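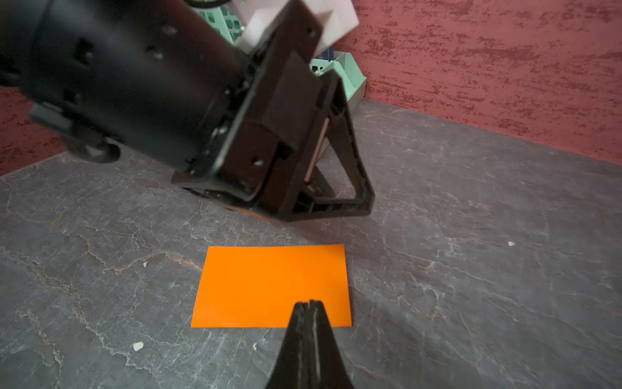
**basketcase_jo** wrote:

Need storage opinions, fast, before I go back to the store. I'm redoing the craft/work corner in the back bedroom and everything is going into plastic baskets on the tabletop, no more drawers. Drawers are where my stuff goes to die. Mint green one is the first of the lot, the kind with the grid of holes all over the sides, and I do like it against the red wall (yes the wall is staying, more on that in a sec). Question is do I buy more of the same or get solid bins. Going to hold yarn ends, thread, scissors, glue sticks, tape, the zipper bag, chargers. Wall is a brushed on finish, streaky brick red with lighter pink and darker maroon in it. Previous owner did it. My sister says mint plus red = Christmas all year. Is she right??

Budget is 100 bucks total incl. whatever labels I end up with.

---

**tallpaul_k** wrote:

Sister is right. Sorry.

Get solid bins. Holes = dust, and anything skinny pokes out. Had those lattice baskets for pens once. Once.

---

**Marnie in Birthorpe** wrote:

Disagree with Paul, lattice is great. You can see whats in there without digging. For yarn its perfect, for pens obviously no. Line the bottom with a scrap of felt or a cut up placemat and the skinny stuff stays put.

Also it's not Christmas. Christmas green is dark. Mint is more like ice cream parlor. Keep it.

---

**basketcase_jo** wrote:

Ice cream parlor I can live with lol

Marnie do you glue the felt or just drop it in?

---

**Marnie in Birthorpe** wrote:

Drop it in. Cut it a hair too big so it wedges. Then you can take it out and shake it in the yard.

---

**gluegunsandroses** wrote:

Ok but what about the wall. Can we talk about the wall. I had a faux finish like that in a dining room, sponge and rag job, and NOTHING looked right in front of it. Every single thing I put there looked busy. Then add baskets with a hundred little holes... pattern on pattern. My eye wouldn't know where to land.

Paint it. One weekend. Flat white or a warm gray that goes with your table.

---

**basketcase_jo** wrote:

Table top is gray already. And I'm not painting. I said the wall is staying!! I like it, it's the only thing in this house with any color. Also do you know how many coats it takes to cover dark red

---

**gluegunsandroses** wrote:

Two with a tinted primer.

---

**tallpaul_k** wrote:

Two. Ha. Try five. And if theres any texture in it you have to sand first or you see every brush line through the white. I covered a maroon hallway in May and I am still finding maroon.

---

**gluegunsandroses** wrote:

You used cheap paint Paul

---

**tallpaul_k** wrote:

I used what was in the garage, same thing

---

**RuairiB** wrote:

Ruairi Buchanan here, I've posted in the pantry threads before. Different angle — forget color, measure the table. People buy the baskets first and then lose the whole work surface. Mine was a 2 foot deep table and I put a row along the back and ended up cutting fabric on the bed for a year.

How deep is yours and how deep is the basket? If the baskets take up more than a third I'd put up a shelf and get them off the table.

---

**basketcase_jo** wrote:

Ugh. good point. Don't have the tape measure on me, it's in one of the drawers (see first post). Will check tonight.

Shelf on that wall makes me nervous tho. If I drill it and hate it I can't patch it, no way to match that finish.

---

**RuairiB** wrote:

You can patch it. Filler, then dab 2 or 3 craft paints with a bit of torn sponge. Streaky wall is the easiest kind to hide a patch in, flat white shows everything. Try it behind the door first.

Or don't drill. Freestanding riser on the table, baskets on top, flat stuff slides under. Paper, cutting mat, ruler.

---

**Marnie in Birthorpe** wrote:

Riser!! Yes. I have a Barow one, wide, no middle leg. Fits a cutting mat under it no problem. It does bow a little if you put anything heavy in the center so put the yarn there and the scissors at the ends.

---

**nightshiftnell** wrote:

Late reply, just off work. I've got 8 of those plastic baskets with the holes, two kinds. The Nundier ones are thicker and don't sag when you pick them up by one side. The Ogilvie ones are cheaper and the rims go wavy, but they nest better when empty. Depends if you're going to be carrying them around. If they just sit there get the cheap ones.

Wash them before you use them btw. Mine had some kind of powdery stuff in the corners from the factory and it got all over a white scarf.

---

**basketcase_jo** wrote:

Nell this is so helpful. They'll mostly sit but the knitting one comes to the couch with me. So maybe one thick one, rest cheap? Do the colors match accross brands

---

**nightshiftnell** wrote:

Nope. Not even close. One mint is bluer. Drove me nuts so I did one color per brand, mint for one and plain white for the other. Looks like I meant it.

---

**tallpaul_k** wrote:

Still say solid bins. You're all going to be picking thread out of holes with a tweezer.

---

**Marnie in Birthorpe** wrote:

Thread goes in a zip bag in the basket Paul. It's not a strainer

---

**tallpaul_k** wrote:

So you need a bag AND a liner AND a basket. To do the job of one bin. Ok.

---

**quiltedquietly** wrote:

lol Paul has a point there. I do mix. Solid for anything with a point or under the size of a quarter. Lattice for soft stuff and cords. Cords are great in lattice because you can feed the end out through a hole and charge the phone right there with the mess hidden. Best thing I did on my whole desk.

Labels: don't buy the stick on kind, they don't hold on a holey surface, not enough to grab. Use luggage tags or just cardstock with a loop of yarn through the grid. Free. There goes your label budget problem.

---

**basketcase_jo** wrote:

CARDSTOCK TAGS. ok I have an entire pad of it somewhere. In the drawers. Sigh.

The cord trick is genius, the charger pile is the ugliest part of this corner by a mile.

---

**gluegunsandroses** wrote:

Cord thing is good I'll give you that. I still can't get past the wall. What about a plain panel behind the baskets? Linen over foam board, lean it there, no nails. Gives your eye a rest and you can pin things on it. Take it away when you have company and want to show off the red

---

**basketcase_jo** wrote:

Hm. Not a no. Could be a natural linen. I could pin the pattern I'm working on, right now it's taped to the lamp.

---

**RuairiB** wrote:

Lean it BEHIND the riser so the riser holds it up. Otherwise it'll slide down on you every time you bump the table.

---

**basketcase_jo** wrote:

Back, measured. Table is deeper than I thought, basket is less than a third of it, so Ruairi I pass by your rule, but I want the riser anyway now for the cutting mat.

Plan so far:

- keep the mint one I have, that's cords + chargers
- one thick one for knitting, couch duty
- cheap white lattice for yarn and fabric scraps
- solid bins w/ lids for pins, needles, buttons, blades (happy Paul?)
- riser
- linen board, maybe
- cardstock tags

Wall stays red!!

---

**tallpaul_k** wrote:

Partially happy. Clear lids or you'll open every one looking for the buttons.

---

**nightshiftnell** wrote:

Good list. Bring the mint one to the store with you so you can check sizes, the mediums and larges look the same on the shelf and they are not.

---

**quiltedquietly** wrote:

How much yarn are we talking, bc "cheap white lattice" singular might be optimistic

---

**basketcase_jo** wrote:

Don't ask. I logged it all in a spreadsheet last winter and the total was 665 skeins with minis. Most of it is in the closet and is staying in the closet. Only the current project lives on the table.

---

**Marnie in Birthorpe** wrote:

665!!! start another thread for that please I want to see the closet

---

**gluegunsandroses** wrote:

At least the closet isn't red. Is it?

---

**basketcase_jo** wrote:

...the inside of the door is

Off to the store, will report back on the riser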